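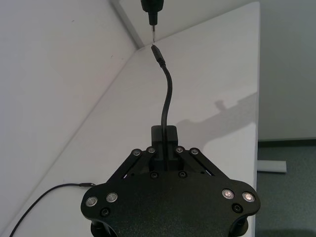

Burnora Open Day: Frequently Asked Questions

When is the open day?
The lab is open to visitors in February 2020. Confirmed guests receive the day, entry time and parking instructions by email from Shahram Heydari.

What will be demonstrated?
A cable handling task on the two-arm bench. A gripper holds a thin black cable near its plug, and the plug is brought up to a metal pin on the other side of the bench. Visitors see the approach, the alignment and the correction moves. A separate talk by Setareh Naseri covers the planning software, Cliselel.

Why a cable?
Rigid parts keep their shape when they are picked up. A cable does not. It bends under its own weight, it twists, and the plug end can point somewhere new after every grasp. Small errors at the fingers become larger errors at the tip.

Does the demonstration run without an operator?
In part. The approach runs on its own. Ardalan Akbari is at the console throughout and can pause or take over at any point. If he takes over, he will say so.

How long is one session?
Each session is 14 minutes, followed by time for questions. A failed attempt is repeated from the start position, and the session is not extended to make up for it.
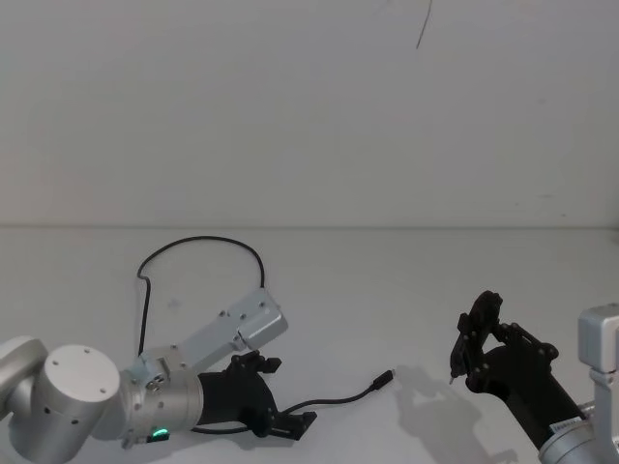
Are the two grippers the same?
No. The hand tooling differs between the left and right sides, and so do the calibration files. The arms face each other across the table and share one coordinate system, which is checked before each session.

How many trials has the task been through?
The log stood at 2,894 trials when this page was written. It includes failures. A printed summary is available at the desk.

How close can I stand?
Behind the floor line. Do not lean over the table or touch a cable, even when the arms are still – a still arm may be waiting for its next command. Bags stay at the door.

Can I take photographs?
Yes, without flash. Flash interferes with the cameras used for alignment.

Can I bring a group?
School and company groups are limited to one session each. Write to Ngaio Wihongi with the group size and any access needs. Children must be with an adult.

Will the code be released?
The Plernow driver package is planned for October. No date is set for Cliselel.

Who do I contact with technical questions?
Omid Jalali answers questions on hardware and calibration. Please include your session time if the question concerns something you saw in a demonstration.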